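Home Issues Authors Submit Contact
Last updated: March 15, 2026

4. What the scratch ratings can and cannot show

The claim we set out to test is a familiar one in the trade press: that buyers can tell a durable table finish from a weak one by looking at it in the showroom. Sellers repeat it, and the earlier survey by the Gurholm group is usually cited in support. We are not persuaded that the survey says anything of the kind. Its respondents were asked which finish "looked tougher" and then, on the same page, which finish they would pay more for. The two answers agree closely, and the authors take this as a sign of good judgment. It could just as well be a sign that people like to be consistent on a form.

Our own sample was smaller and, we think, cleaner. We recruited 58 adults who had bought a table in the past year and asked each of them to rank a set of finished surfaces by expected wear. Price was never mentioned. The ranking was repeated in December with the order of the samples changed. Grain was the part we worried about most, as a lively pattern such as the one in Figure 2 may draw the eye and hide a thin coat, and none of the earlier studies say how their boards were chosen.

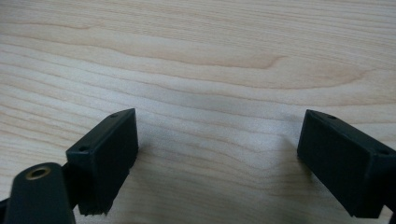 Figure 2. Pale wooden tabletop with flowing grain and a darker, tapering band.

The two rankings did not match well. Of the 58 people, 13 put the same sample first both times. A reader who wants to defend the showroom claim might say that 13 skilled observers are hidden among the rest. We looked for them and did not find them. The people who repeated their first choice were no better at picking the finish that held up in the rub test, and several had picked the one that failed soonest. Repeating an answer is a weak kind of evidence for knowing it.

The rub test has problems of its own. We used 4000 strokes per sample, a number we inherited from the Statska protocol, and we have not seen a good argument for it. Statska gives none. A kitchen table is not rubbed in one direction by a weighted pad; it gets wiped, leaned on, and left under a hot dish. Çetinkaya has suggested (personal communication) that a shorter run with a damp cloth would say more about daily use – a fair point, though she has no data to offer yet and neither do we. Until someone does that work, "durable" in this paper means only that the coating survived our pad.

We also doubt the role given to sheen. Symonenko treats a matte surface as a warning sign, on the grounds that gloss fades with wear. That may hold for a surface that started out glossy. Many finishes are sold matte from the start, and a buyer with no record of the original coat has nothing to compare it with. In our interviews, matte was called "worn" by some people and "modern" by others, at times about the same sample. Güler, who coded the interviews, could not find a rule that predicted which word would come up, and a second coding by Pawlak did no better.

None of this shows that looking is useless. A deep scratch is easy to see. What we question is the step from seeing present damage to predicting future damage, and on that step the published record is thin.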